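Stultari Hardwax Oil No. 2 — Product Review
Reviewed by Anneliese Rathjen, Stastenton Shared Workshops

This review concerns Stultari Hardwax Oil No. 2, a clear finish sold for tabletops, counters and workbenches. The product was purchased at the regular price of 398 from Gauthier, our usual supplier, and was applied to benches and tables in daily use. Neither the maker nor the supplier had any part in the preparation of this review.

Application

The instructions call for sanding to 150 grit. We sanded one set of tops to that grade and a second set to 240, and the coarser surface took the oil more evenly. The oil is thin and spreads well with a lint-free cloth. Two coats were applied, with an overnight wait between them. Users should note that the label says to wipe off the excess within 15 minutes; in a warm room this leaves little margin, and large tops are best handled by two people.

The smell is noticeable on the first day and faint by the third. Oil-soaked cloths must be laid flat outdoors to dry before disposal, as with any finish of this type.

Durability

The finish resists water and coffee when spills are wiped up the same day. It gives less protection against solvents. Acetone left a dull patch that had to be sanded back and oiled again — a repair that took less than an hour and cannot now be found. The previous product, Anik Bench Varnish, was harder but chipped at the edges, and any repair meant stripping the entire top.
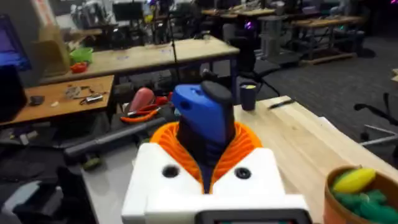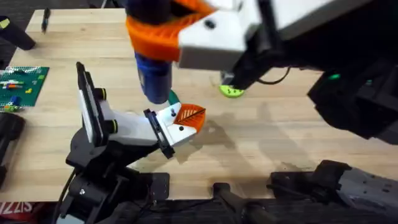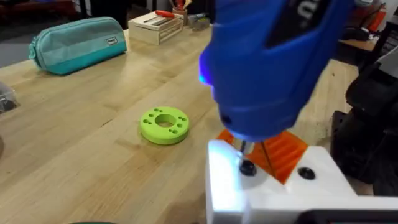

Maintenance is limited to a thin coat once a year, which we schedule for March. Soap should be mild and used sparingly. Abrasive pads are not recommended.

Cost and Recommendation

The price is high, and the lid of the can does not seal well after the first opening. We moved the remainder to glass jars. The finish is recommended for shared benches where repairs are frequent. For tops exposed to solvents every day, a two-part coating remains the better purchase.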